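Kitchen Tips: Keeping Glossy Black Appliances Presentable

Whoever decided that kitchen appliances should be shiny and black had never made toast. Mine looks wonderful for the ten minutes after I wipe it, and then the sun comes round the side of the house and I can see every fingerprint since August.

What follows is what works in my kitchen. Yours may have fewer children in it.

Start dry. A dry microfiber cloth first, to lift the crumbs and dust. If you go in wet you are making a thin paste and spreading it evenly, and I say this as someone who did exactly that for years.

Then damp, and I mean damp. Two drops of dish soap in a bowl of warm water, cloth wrung out until your wrists complain. Wipe in one direction. Circles leave circles. 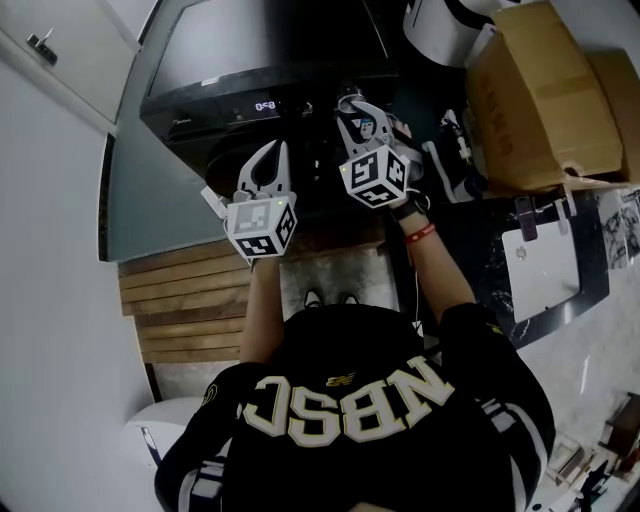 Buff right away with a second cloth. Air drying is for laundry. Our water in Loltska is hard enough to chew, and a panel left to dry by itself comes up looking like a snail convention. If yours is the same, use distilled water for the last pass.

Never spray anything at a control panel. Spray the cloth, wait a second, then wipe. Unplug first if the buttons are the touchy kind, unless you enjoy setting a timer for 118 minutes with your elbow.

Skip the furniture polish. My neighbor Nadja Lehner swears by Lusterwood on everything, including things that have never been near a tree. It did give a lovely shine. It also gave every speck of flour in the house somewhere to live, and took me two evenings to get off.

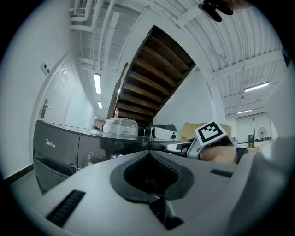
Midea appliance with a glossy black top. Reflections included at no charge.

For cooked-on grease, lay a warm soapy cloth over the spot and go drink your coffee. Come back and it should wipe off. If it doesn't, have another coffee. Scouring pads are out, even the ones that say "gentle" — they are lying.

Scratches: you can't fix them. Nokuthula Sithole wrote in to recommend toothpaste, and I tried it on an old lid. I now have a minty lid with a scratch on it.

Wash the cloths separately from towels, no fabric softener, and don't put them back in the drawer with the onions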